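Report on a Visit to the Gostlow Playhouse and the Sondodance Workshop Studios
26 June 2022

At the invitation of the management of the Gostlow Playhouse, two members of our programming office attended the theater's open day and were afterward received at the studios of Sondodance, its resident company. The visiting party consisted of Godfrey Mbwambo, head of touring, and Pendo Mushi, who is responsible for music and cabaret. The purpose of the visit was to decide whether the playhouse could receive our touring musical theater program in December, and whether Sondodance might be engaged as a partner for the dance sequences.

Arrival and front of house

Visitors were admitted through the Clasow Street entrance, where programs for the day were handed out. The lobby is narrower than the architect's drawings had led us to expect. When the first tour group met the second at the foot of the staircase, progress stopped for several minutes, and the playhouse will need to consider how a full audience is to leave the building while a late-night cabaret audience is waiting to enter. The house manager acknowledged the point and described a plan to use the side doors on cabaret evenings.

The auditorium seats 744 on two levels. Sightlines from the balcony are good, with the exception of the outer seats on the left, from which the downstage corner cannot be seen. These seats are sold at a lower price and are marked as restricted on the seating plan. The seats themselves were replaced recently and are comfortable. Ms. Mushi sat in several parts of the balcony during the singing demonstration and found that unamplified voices carried well to the back row, although consonants were softened beneath the overhang on the lower level.

The stage and the pit

The stage tour was led by the technical department and lasted somewhat longer than the printed schedule allowed. The fly system is operated by hand. The crew demonstrated a change from a street setting to a ballroom, using cloths from the spring production, and the change was completed smoothly and with very little noise. Wing space on the right is generous. On the left it is limited by a brick pier, and any company bringing rolling scenery will have to store it on the opposite side and plan its crossings with care.

The orchestra pit can be covered to extend the stage forward. In its open position it holds a small band in reasonable comfort. Our current orchestration of "The Pylypenko Songbook" calls for a grand piano, a rhythm section and 4 string players, and Mr. Mbwambo's opinion is that these can be accommodated if the percussion is placed in the stage left box. The playhouse has done this before and has the necessary cabling in place.

Dance floors were discussed at length. The permanent stage is firm, and the tap dancers in our company have complained in the past about stages of this type. The playhouse owns a sprung floor in sections, which is laid over the stage for dance engagements. Laying it takes most of a morning, and the time would have to be taken from our get-in.
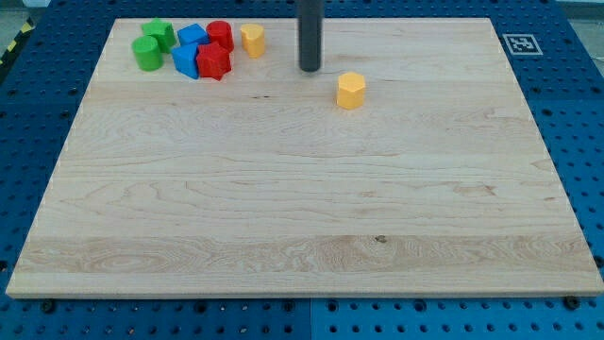 It was agreed that the floor should go down before the lighting rig is focused, so that the two crews are not working in the same area. The playhouse will confirm in writing whether the cost of the additional crew call is included in the weekly rental. Our own stage manager should receive a copy of the floor plan as soon as it is available, as the position of the joins affects the placement of the bandstand in the second act.

The afternoon performance

At three o'clock visitors were invited to take seats for a short program by members of Sondodance and guest singers. The program opened with a suite of dances set to songs from the 1930s, performed with piano accompaniment. The ensemble work was precise, and the transition from the slow waltz to the closing quickstep drew warm applause. A comic duet for two waiters followed. It was well danced but went on too long, and the joke with the soup tureen was used more often than it could bear.

The most successful item was a group of 3 ballads sung by an alto from the company's training program. She took the second of them at a very slow tempo, with almost no movement, and held the attention of a hall in which small children had been restless only minutes before. Ms. Mushi has asked for her details with a view to an audition in the fall. The program closed with the full company in an extract from their new piece, which is still in rehearsal and which we were asked not to review in detail.

The Sondodance studios

The studios stand a short walk from the playhouse, behind the former Clasow bakery. The company has the use of two rehearsal rooms, a wardrobe department and a music library. The larger rehearsal room has been marked to the dimensions of the playhouse stage, so that a production can move from one to the other without being restaged. This is a considerable advantage for a visiting company, and Sondodance is willing to rent the room by the week when it is not required for its own work.

The wardrobe department made a strong impression. Costumes from past productions are kept on rails in order of show, with a card for each performer recording measurements and alterations. The head of wardrobe explained that she prefers to remake bodices from the beginning and to keep the skirts, which last longer. She was frank about the shortage of shoes, and visiting dancers should be told to bring their own.

In the music library we were shown band parts for a number of revues that have not been staged for many years. Several sets are incomplete. The librarian hopes to have missing trumpet and reed parts reconstructed from the conductor's scores, and would welcome inquiries from arrangers. Mr. Mbwambo undertook to pass this request to the musicians on our list.

Hospitality and access

Refreshments were served in the upper bar. Step-free access is available to the lower level of the auditorium, but the upper bar can be reached only by stairs, and guests who use wheelchairs were served in the lobby. We would ask the playhouse to offer a better arrangement for our opening night reception. A hearing loop is installed on the lower level, and captioned performances can be arranged with four weeks' notice.

Matters to be followed up

The playhouse has offered 4 performances in the second week of December, with an option on a late-night cabaret after the final one. The offer is held for us until the end of next month. Before a reply is given, we require the written confirmation on crew costs mentioned earlier, a revised lobby plan for the cabaret evening, and the dates on which the larger Sondodance studio is free.

Mr. Mbwambo will continue the discussion with the technical department. Ms. Mushi will write to Sondodance concerning the choreography for the opening number and the audition. We thank the management and staff of both organizations for their courtesy throughout the day, and in particular the stage crew, who stayed well past the advertised closing time to answer our questions.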